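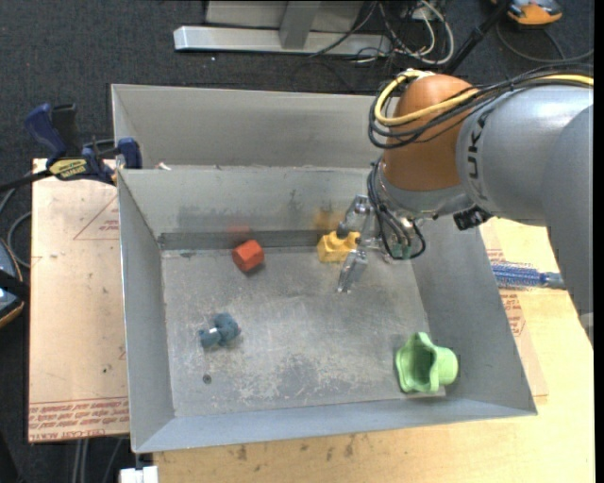

Re the wrist dress pack on the Sternden cell: I re-routed it on Sunday. The yellow cable now loops over the top and left of the wrist with the black bundle following it, and the bin stays clamped at its left corner. Run joint six to 160 each way at 30 per cent before going faster – watch the hoses at the gripper mount.

Heike Strobel wrote:
> Hose fouls the flange past 90 degrees. Did anyone re-zero after the Huller fitting was changed?

Yes, re-zeroed.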